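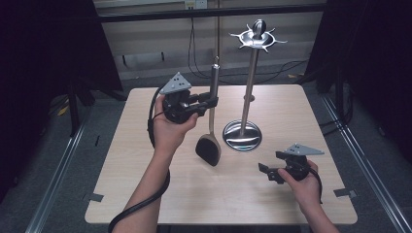 Utensil stand task: both hand-held grippers at the table, spatula upright beside the stand.

Flernidham Robotics Club
Minutes of the project meeting, April 26, 2022
Chair: Pascual Gaete

1. Minutes of the last meeting
Agreed, with one correction. The entry on cable length should refer to the left gripper only.

2. Matters arising
The Tralldale entry form has gone in. The club is listed under two-handed tasks, student section. Payment is still to be confirmed by the school office.

3. Utensil stand task
The chair reported on recording so far. The log holds 148 runs, of which 56 have been checked and labelled. The rest are on the club drive in the unsorted folder.
Two points were raised from the checked runs. First, members start with their hands at different heights, and the first second or so of each run varies more than it should. Second, the right gripper is sometimes set down on the tabletop before the run has been stopped, which leaves a stretch at the end that has to be trimmed by hand.
Agreed: both grippers to be held clear of the table at the start and end of every run. The start position will be written on the task sheet.
It was asked whether the stand should be moved between runs. The chair's view was that it should stay where it is until the first set is complete – moving it now would mean labelling the position as well. Left as it is for the present.

4. Cables
The left cable can pull on the wrist when the forearm is turned outwards. A longer lead was suggested. The Skumico lead in the cupboard has the wrong connector. Members to try routing the cable outside the elbow first and report back.

5. Marker plates
The angle of the two plates is to be checked with the gauge before each session and the reading entered in the log. Readings were missing for the last two sessions.

6. Storage
The drive has 600 GB free. No action needed before May.

7. Training
The Sepúlveda group has asked to see the labelling method. Agreed to send the written notes first and arrange a visit if they still want one.

Actions
Task sheet, start and end position – P. Gaete
Label remaining runs – all members, shared out by run number
Cable routing trial – left-hand operators
Notes to the Sepúlveda group – P. Gaete

8. Any other business
None.

Next meeting: May, in the usual room. Date to be sent round by email.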